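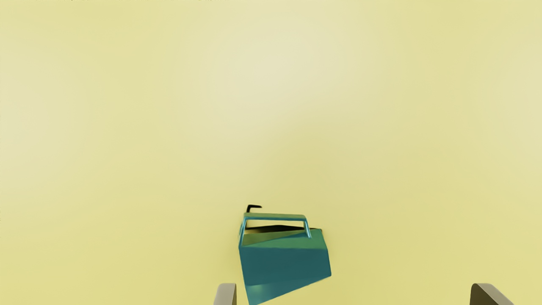

Figure 1. Simulated carrying task: teal container with handle, with the two gripper fingers at the lower edge of the view.

Can a Machine Put the Shop in Order? Simulated Handling of Carrying Containers
Final report, Household and Retail Automation Project
Authors: Phúc Lương, Hằng Mạch, Phong Ung
Project supervisor: Hefin Griffiths

1. Purpose of the study

The project was set up to examine whether a robot arm with a simple two-finger gripper is ready to take over small tidying jobs in homes and shops. Many such jobs come down to one action, repeated many times: a container is picked up, carried and set down where it belongs. A shop employee does this without thinking. The project asked how often a machine could do the same, and what kind of help it needed.

The client for the study was Plovlow, a housewares shop that returns carrying containers to its shelves each evening after closing. All tests reported here were carried out in simulation. No trials were held on the shop floor.

2. Method

The simulation was built in Clestonora, the software used in the department's teaching laboratory. The control program was written by Phong Ung and the scoring rules by Hằng Mạch. The container model has a squared handle across the top, and its starting position and angle were changed from one attempt to the next. The work surface was kept plain so that the container could be located easily. The authors recognize that this makes the task easier than it would be in a real shop.

Each attempt was given a time limit. An attempt was scored as a success if the container was lifted, moved to the marked zone and left standing upright. Attempts in which the container was moved by pushing were scored as failures, even when it reached the zone.

A total of 2,947 attempts were completed between February and April. Of these, 683 were set aside for a separate comparison, in which the container started at a steep angle.

3. Results

Performance was acceptable when the container started upright and the handle faced the gripper. The most common failure in this condition was a grasp on one end of the handle, after which the container swung and was set down on its side.

Results were weaker in the comparison set. Of the 683 steep-angle attempts, 122 were successful. The program often closed the fingers on the body of the container when the handle was the better choice. In other cases one finger came down against the side and pushed the container out of reach. The program had no means of noticing this and continued with the planned motion.

Viewpoint was also a difficulty. When the container was low in the camera view and close to one finger, the position estimate became less reliable. Thiện Lâm, who reviewed the recordings, recommended a second camera mounted to the side. There was not enough time to test this change.

4. Comparison with manual work

For reference, nine students were asked to do a similar task by hand with a real container. All of them completed it on the first try. Several turned the container upright with one hand before taking the handle with the other, a step that is not available to a single arm.

5. Discussion

The results do not support use of the system in a shop without supervision. A machine that handles upright containers well would still leave an employee to deal with those that have fallen over, and fallen containers take up most of the evening work at Plovlow. A limited role may be possible where containers are always stored upright and spaced apart.

The Cilonine grasp planner was considered at the start of the project but was not adopted, as its license did not cover student use. The Guérin Laboratory has offered access to a physical arm for the next project group. It is recommended that the group begin with the steep-angle condition and add a check after each grasp, so that the arm stops when the container is no longer between the fingers.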